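Back from Naltach! My feet are killing me and I have a sunburn on exactly one side of my neck, the side that faces the runway if you sit where I always sit. I should go to bed but I want to get this down while it's still buzzing around in my head.

So I left the house in the dark with two sandwiches and the good binoculars, and the drive took 90 minutes, most of it stuck behind a horse trailer. They had us parking in the hay field again. The kid with the flag waved me into a spot next to a family who had brought an entire couch in the back of their pickup, and I thought, now there are people who know how to watch airplanes.

The gliders went up first and I'm sorry, I know they're graceful, but I got my coffee during the gliders. Then the biplanes. There were four on the program and only three flew (the red one sat on the grass with its cowling open all morning and a pair of legs sticking out from under it). The three that did go up were wonderful though. They came over the trees so low and slow that I could hear the wires singing, or I've decided I could.

The big thing for me was Ákos Lengyel. I've been wanting to see him fly ever since I missed him at Bakirside, when the fog never lifted and we all stood around eating fried dough until they sent us home. He was supposed to go at two. At two the wind was gusting across the runway and the announcer started telling the same story about a goose he told last year. At 20 past, still nothing. Then I heard an engine catch way down at the far end and everybody around me stood up at once, couch people included.

Oh, it was worth it. He pulled straight up from the end of the runway and just kept going till I had my head so far back my hat fell off, and then he hung there, I swear he stopped, and came down backward through his own smoke. Tail first! The lady next to me grabbed my arm and didn't let go until he'd leveled out. I didn't mind. I think I was holding on to her too.

They said over the loudspeaker there were 3,000 of us by the afternoon, and every one of us tried to leave by the same gate. I ate my second sandwich in the car and listened to the radio.
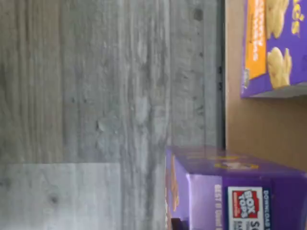 I took way too many pictures, and most of them are sky with a speck in it. I need to go through them before the next show or I'll be hopelessly behind like last year, and the programs are piling up too, I must have 44 by now if I count the ones in the closet. Purple is the color I've picked for everything to do with flying, same purple as those boxes, so I can spot it on a shelf when I'm hunting for the Garcia program with the bomber on the front. I still can't find that one. I looked before I left this morning and I looked again just now with my shoes still on.

Next one is the little fly-in, if the weather holds. I want to get there early enough for the pancake breakfast this time, and I need to remember sunscreen, a hat with a strap, and a cushion. Maybe I'll ask my brother if he still has that old loveseat in his garage.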